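# Setting up the CPU and memory cell for a new PC case

I've been looking after our desktop assembly cell for a while now, and the question I get most is how to bring it up from scratch when a different computer goes on the table. So this is my routine, start to finish, warts and all. It covers one cell: one arm, one parallel gripper, a slatted aluminum table, and a printed tray that holds the small parts. If yours is laid out differently, the order still works, you'll just be swearing at different bolts.

You'll want a set of hex keys, a plastic square, a dead processor for practice (please, not a good one!), a lint-free cloth, and a cup of something. Give it an afternoon the first time.

## 1. Park the arm and clear the program

Send the arm to its park pose before you bring the case anywhere near the table. I run everything from Tratis, our little job software, and I always duplicate the last working job and rename it. Never edit the old one. I did that once and spent the next morning typing positions back in from a paper notebook.

Set the speed override to its lowest step and leave it there until I tell you otherwise. Unplug the computer at the wall too, and hold its power button in for a few seconds. We don't run anything live in this cell.

## 2. Lay the case down and square it up

Side panel off, case on its side, open side up. Push it against your stops until it's parallel with the slats, then check it with the plastic square at two corners. A case that's a hair crooked will be fine at one end of the board and hopeless at the other, and you'll blame the arm for it.

Now the tray. Mine sits to the left of the case, close enough that the arm doesn't have to stretch, far enough that the wrist can swing past the wall of the chassis. Put the processor in its pocket, and open the socket by hand so the bracket stands up and stays up.

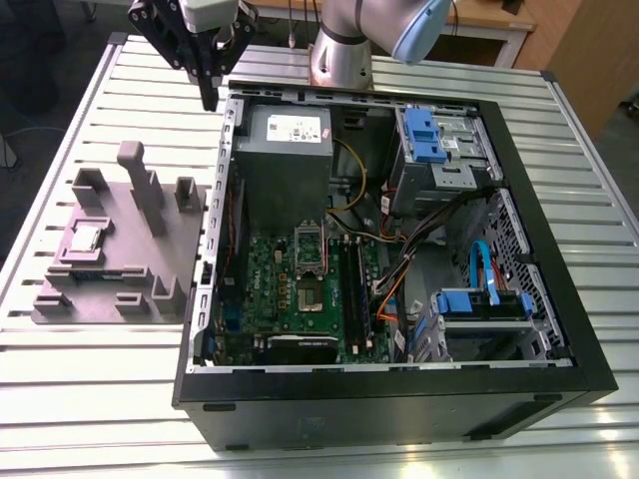 ## 3. Teach the tray frame first

I know, I know, everybody wants to go straight to the board. Do the tray first. It's out in the open, you can get your head down beside it, and if you bump something there it's a bit of plastic and not a socket full of pins.

Pick three features that won't move. I use the top of the tall post and two corners of the tray itself. Jog down to each, save the point, and let Tratis build the frame. Then ask it to go to a fourth spot you didn't teach. If it lands where you expect, great, carry on. If it doesn't, delete all three and start over, because nudging just one of them never ends well.

Margit Granström, who had this cell before me, printed our first tray and left a note taped inside the cabinet door: "Wipe the pockets!!" She was right. A crumb of plastic in the processor pocket tilts the part, and the fingers pick it up tilted, and then you're chasing a phantom error for an hour. Wipe the pockets.

## 4. Set the grip

Two things to set here, width and force. Close the fingers slowly on your dead processor until they just touch the edges, save that width, and then open out by a little for the approach. For force I'm using a setting of 86 on our controller. That number means nothing on anybody else's, so don't copy it. Start low and lift the part a finger's width off the tray. If it slips, go up a step. If you hear a click or a creak, come back down two.

Do the same for the memory module as its own separate grip. It's long and thin and it'll twist if you're holding it off center, so grab it in the middle.

## 5. Teach the board frame and walk the approach

Here's where I slow right down. Every move into the case gets three points: one well above the chassis walls, one just inside, and the final one at the board. Come straight down between them. No diagonals! The drive cage and the power supply both stick up higher than you think once you're watching from the operator's side.

Before each downward move, look at the cables. Ours trail along the arm and one of them loves to sag toward the open case. I leave a generous loop at the wrist and hold it with a hook-and-loop strap, then swing the wrist through its whole range at a safe height and watch that nothing goes tight. The power leads inside the computer need the same care. Tuck them back toward the drives so they don't wander under the fingers.

Step through the approach one point at a time with your hand on the stop button. When you reach the bottom, crouch down and look at the gap from both sides.

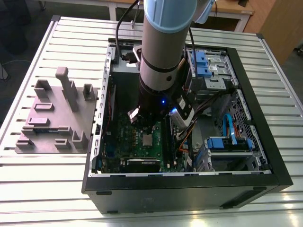 ## 6. Check the clearance around the socket

Height is the easy part, and sideways room is what will catch you out. Our gripper is wide across the body even though the fingers are slim, so the tips can be perfectly placed while a shoulder is about to lean on something. Pull up the wrist camera and look at what sits next to the processor before you let the arm go any lower. On this Dell board it's the retention lever, with its bent wire arm and hinge right beside the load plate, and the middle finger points straight at it. I save a separate point for that spot, a touch higher than the rest, and I only drop from it at the slowest speed. Wenche Fjeld likes to put a strip of painter's tape on the screen to mark where the finger should line up, and I've stolen that trick completely.

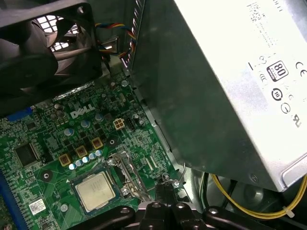 ## 7. Dry runs, then speed

Run the whole job with nothing in the fingers first. Then run it with the dead processor, stopping above the socket. Only when both of those are boring do you bring the speed up, one step at a time, and go back down the moment anything looks rushed.

I save the job under the case model plus the tray version, write both on a label, and stick it on the edge of the tray. Our current job has 303 lines in it, mostly comments to myself, and I'm not sorry.

## Looking after it

- Wipe the finger pads with a dry cloth at the start of every session.
- Check the gripper bolts weekly. Snug, not gorilla tight.
- Re-run the fourth-point test on the tray frame any time somebody has moved the table or leaned on it.
- Swap the finger pads at roughly 2,225 cycles. Mine start to look shiny well before that, but they still hold.
- Back up the Tratis folder before you update anything.

If the arm suddenly starts missing in the same direction every time, check that the case hasn't crept off its stops before you reteach a single point. That's been the culprit for me more often than I'd like to admit.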